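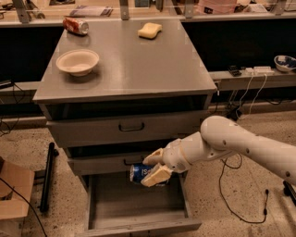 机器人学做事的方法有好几种，本文讲其中一种，叫做“模仿学习”。模仿学习的意思是：人先把一件事做给机器人看，或者带着机器人的手臂做，机器人把过程记录下来，再用一个计算程序从记录里找出规律，以后照着规律自己做。用来练习的任务通常很小，小到一个三岁的孩子也会。例如一个灰色的金属柜子，最下面的抽屉拉开，两指夹爪夹住一个横着的蓝色百事可乐罐，罐子在抽屉上方。任务写成一句话，就是“把蓝色的罐子放进下层抽屉”。柜面上另有一个红色的饮料罐、一块浅黄色的海绵和一个浅口的碗。这几样东西与这句话无关，但它们对研究很重要，后面会讲到。

一、为什么不直接写好每一步

最早的机器人是按写好的步骤工作的。工程师规定：手臂向前伸多少，向下降多少，夹爪合到多宽，再抬起多高。工厂里的很多机器人现在仍然这样工作，而且做得又快又准。条件是零件每次都放在同一个位置，朝同一个方向。

家里的东西不满足这个条件。罐子有时站着，有时躺着，有时靠近柜子边缘。抽屉有时全开，有时只开一条缝。如果把每种情况都写成步骤，工程师要写的内容会多得写不完。假设罐子可以放在15个不同的位置，每个位置有4个方向，就有60种摆法。再加上抽屉开三种宽度，就变成180种。这里还没有算上别的物品挡路的情况。

模仿学习换了一个办法：给机器人看许多次示范，让它自己找出“罐子在哪里”和“手该往哪里去”之间的关系。

二、一次示范里记录了什么

示范的时候，研究人员用一套操作装置控制手臂。人的手向左，机器人的手臂也向左；人的手指捏紧，夹爪也捏紧。这种做法叫“遥操作”。

在这个过程中，计算机每隔很短的时间就记一次数。记下的内容分两类。

第一类叫“观察”，也就是机器人当时知道的事情：相机看到的图像，手臂每个关节弯了多少度，夹爪张开多宽。

第二类叫“动作”，也就是人当时让机器人做的事情：每个关节下一刻应该转到哪里，夹爪应该张开还是合上。

一次观察配上一个动作，合起来是一对数据。如果每秒记10对，一次示范做20秒，就有200对。从头到尾的一整串数据叫“一条轨迹”。

请注意，计算机记下的图像对它来说只是一大堆数字。每一个小点有三个数，分别表示红、绿、蓝三种光的强弱。计算机一开始并不知道哪些点属于罐子，哪些点属于柜子。

三、怎样从示范里找出规律

负责找规律的程序叫“神经网络”。可以把它想成一台有很多旋钮的机器：从一头放进观察，另一头出来一个动作。旋钮的位置不同，出来的动作也不同。

训练开始时，旋钮的位置是随便定的，所以出来的动作也是乱的。训练按下面的顺序进行：

1. 从记录里取出一对数据。
2. 把观察放进神经网络，得到网络猜的动作。
3. 把猜的动作和人的动作相比，算出差多少。这个差叫“误差”。
4. 把每个旋钮转动一点点，使误差变小一点点。
5. 再取一对数据，重复以上步骤。

重复很多遍以后，误差会降到比较低。这时的神经网络叫做“策略”。策略这个词在这里没有“计谋”的意思，它只表示一种对应关系：看到什么，就做什么。

四、一个困难：小错会变大

假设策略每一步都只错一点点。走第一步，夹爪偏左一毫米。走第二步，它看到的画面已经和示范时不太一样，于是又偏了一毫米多。走了几十步以后，夹爪可能完全错过罐子。

出现这种情况，是由于示范的人通常做得很好，记录里几乎没有“偏了以后怎样回来”的例子。策略没有见过的画面，它就不知道怎样处理。研究者把这种现象叫做“误差累积”。

减轻误差累积有几种办法。第一种，示范时故意从稍微偏一点的位置开始，再把手臂带回正确的路线。第二种，让策略先试着做，人在旁边看着，偏了就接手纠正，再把纠正的部分加进记录。第三种，让策略一次给出连续的一小段动作，不必每走一步都重新决定，这样做决定的次数变少，出错的机会也会变少。

五、希尔伍德小组的比较试验

下面介绍一个具体的试验。Evander Yule在希尔伍德（Hilwood）带领一个研究小组，他们想回答一个问题：同样多的示范，怎样收集效果更好？

小组训练了两个策略，任务都是“把指定的罐子放进下层抽屉”。两个策略使用的神经网络完全相同，示范的数量也相同，都是317条。不同之处只有一个。

策略甲的示范里，柜面上只有一个罐子，每次摆在差不多的地方。

策略乙的示范里，柜面上除了要拿的罐子，还放着别的物品，位置每次都换。

训练结束后，小组给两个策略出了同样的测试：每个策略做100次，柜面上都有别的物品，而且物品的摆法在示范里没有出现过。罐子完全落进抽屉算成功。碰到抽屉边掉在地上算失败，拿错物品也算失败。

结果如下：

策略甲：100次里成功15次。
策略乙：100次里成功61次。

两者示范数量一样，结果相差46次。小组检查了失败的记录，发现策略甲常常伸向罐子在示范里常在的位置，即使那里现在放着别的东西。也就是说，策略甲学到的规律是“手去那个地方”，没有学到“手去罐子那里”。在它自己的示范里，这两条规律给出的动作几乎一样，神经网络没有办法分辨哪一条才是人想要的。

现在可以回头说明柜面上那些无关物品的用处。红色的罐子和蓝色的罐子形状接近，颜色不同。要完成“拿蓝色的罐子”，策略必须使用颜色这个信息。海绵和碗的形状与罐子差别很大，它们的作用是让画面有变化。研究者把这类物品叫做“干扰物”。

六、61次说明了什么，没有说明什么

61次成功，也就是39次失败。对于家里的机器人，这个成绩不够。如果你收拾100个罐子，有39个掉在地上或者留在原处，家里人不会满意。

小组把这39次失败分成了三类：

没有夹住罐子，21次。
夹住了，但松开得太早，11次。
拿错了物品，7次。

分类之后就知道下一步应该改哪里。没有夹住的情况最多，多数发生在罐子横放而且会滚动的时候。夹爪的一根手指先碰到罐子，罐子就滚开了。两根手指要从两侧差不多同时接触，罐子才不会滚。人用手拿罐子时有五根手指和柔软的皮肤，很少注意到这个问题。

松开得太早，与相机的位置有关。当夹爪靠近抽屉时，手臂和夹爪会挡住罐子的一部分，有时也挡住抽屉的边。策略难以判断罐子是否已经在抽屉里面。小组后来在手腕上加了一台小相机，但这部分试验还没有做完，本文不给出数字。

试验也有没有回答的问题。小组只用了一个柜子。换一个高一些的柜子，或者抽屉颜色不同的柜子，策略乙能不能做好，从这次试验里看不出来。一个试验只能回答它测试过的问题，测试以外的事情需要另做试验。

七、为什么测试的摆法不能和示范一样

有的读者可能会问：既然机器人看过317条示范，为什么不用示范里的摆法来考它？

原因和学校里的情况相似。老师讲了一道题，第二天考试原样再出这道题，学生可能只是背下了答案。换一组数字再考，才知道学生会不会算。对神经网络来说，背答案叫“过拟合”。过拟合的策略在见过的摆法上误差很低，在没见过的摆法上常常失败。

所以研究者在训练之前就要把测试的摆法定好，写在纸上，不放进示范。测试过程中也不能因为某次失败就把物品挪一挪重来。每一次都要算数。

八、你可以做的一个小试验

这个试验不需要机器人，需要两个人、一个空的塑料瓶、一个纸盒和一块布。

请一个人当“机器人”，用布蒙住眼睛，只用拇指和食指拿东西，这两根手指就是夹爪。另一个人当“策略”，只能说六种话：向左，向右，向前，向后，张开，合上。再加上“升”和“降”，一共八种。每说一次，“机器人”只移动一拳的距离。

先把瓶子横放在桌上，把纸盒放在旁边，试着把瓶子放进纸盒。记下用了多少句话，瓶子滚了几次。

然后在桌上多放几样东西，再做一遍。注意不要使用玻璃制品和尖的东西。

做完以后，可以交换角色，并且比较两次的记录。如果想更接近真正的研究，请在开始之前写好“怎样算成功”。例如：瓶子全部进入纸盒算成功，一半搭在盒边算失败。规则写好以后就不要再改。

九、词语表

模仿学习：从人的示范里学习怎样做事的方法。

遥操作：人通过操作装置控制机器人的手臂。

观察：机器人在某一刻得到的信息，例如图像和关节的角度。

动作：机器人下一刻要做的移动。

轨迹：一次示范从开始到结束的全部数据。

神经网络：一种可以调整的计算程序，放进观察，给出动作。

误差：网络猜的动作与人的动作之间的差。

策略：训练好的对应关系，看到什么就做什么。

误差累积：一步一步的小错加在一起，变成大错。

干扰物：放在场地里、与任务无关的物品。

过拟合：只在见过的例子上做得好，在新的例子上做不好。

夹爪：手臂末端用来夹东西的部分，常见的有两根手指。

十、思考与练习

把“把蓝色的罐子放进下层抽屉”改写成更小的步骤，看看你能写出多少步。写的时候假定读的人从来没有见过抽屉。

策略甲和策略乙各有317条示范。如果给策略甲再加一倍示范，但是柜面上仍然只有一个罐子，位置也不换，它的成绩会不会提高很多？请写出你的理由，并设计一个可以检查这个理由的试验。

如果抽屉一开始是关着的，任务就要多出一段：先拉开抽屉，再去拿罐子。想一想，夹爪拉把手和夹罐子时，手指的方向是否相同，示范应该从哪一刻开始记录。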